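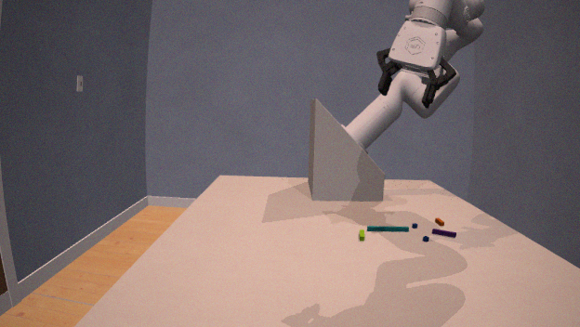
About Mellatdale

Mellatdale is an evening school for adults who want to get better at arithmetic. We teach percentages, fractions, interest, unit prices and the kind of mental addition that used to be beaten into people and is now mostly left to phones. We're on the second floor of the old Adams Building, above a shop that sells lamps, and the stairs are steeper than they look from the street.

People ask who comes here. Bartenders, nurses, two retired electricians, a man who wanted to check his divorce settlement by himself, parents whose kids have reached long division and started asking questions. Some of our students have graduate degrees and haven't divided anything by hand since the exam that let them in. We have never asked anyone to explain how they got here, though many do, at length, while looking for a parking spot to put their coat on. (There are hooks behind the door. Please use the hooks.)

How it started

Matěj Kratochvíl opened the school in a January, which he still says was a mistake, on account of the heating. Before that he kept the books for Momer, a company that sold replacement parts for window blinds and did not survive its own catalog. He had spent years quietly correcting other people's invoices, and he thought there might be a living in teaching people to correct their own. There was a living in it, eventually. The first class had one student, who was lost and had been looking for the yoga studio. She stayed for the whole term and now handles our enrollment.

The name comes from a place on a hand-drawn map that Matěj's daughter made when she was small. It had a castle, a swamp and a toll bridge. He liked the toll bridge.

What we teach

Everyday Numbers is the course most people should take, including most people who sign up for something else. It covers tips, discounts, recipes, gas mileage and how to tell whether the bigger jar is the better deal. It meets one evening a week for 10 weeks, and there's homework, which you're free not to do and which we're free to notice.

Money on Paper goes through loans, credit cards, pay stubs and leases. Bring your own paperwork if you like. We don't give financial advice and will change the subject if you try to get some. What we will do is show you how the monthly payment was worked out, and then leave you alone with that knowledge for a minute.

Back to Algebra is for anyone heading to a community college placement test, or anyone with unfinished business. It's the only course with a textbook, the Cudenari Workbook, which Matěj wrote himself over two winters and which has 691 problems in it. Number 19 has a wrong answer in the back. We know. It has been left in through three printings because the arguments it causes are better than the lesson it belongs to.

There is also a drop-in hour before evening classes – no fee, no sign-up, and the coffee is what you'd expect for the price.

How we teach

Classes stop at 20 people. We tried a larger group once and it turned into a lecture, and a lecture on fractions is something a person can get for free by calling their uncle.

We work with pencils. Calculators are welcome in the second half of every session, once you've made a guess and written it down where your neighbor can see it. Guessing badly is most of the course. Students who have been away from math a long time tend to guess either much too carefully or with the confidence of a weather forecaster, and both wear off around week four.

There are no grades. We give a certificate at the end if you want one, on fairly heavy paper. An employer accepted it as proof of something once, and we have been careful not to ask what.

Visiting and signing up

You can sit in on any first session before you pay. Come a little early, use the side entrance and ignore the buzzer marked Mellatdale, which rings in the lamp shop. They have been very decent about it.

Enrollment for the summer term opens on April 18, 2025. Fees are listed on the Courses page, with the sales tax already added, as a courtesy. If you'd like to check our figures, please do, and write to us if they're off.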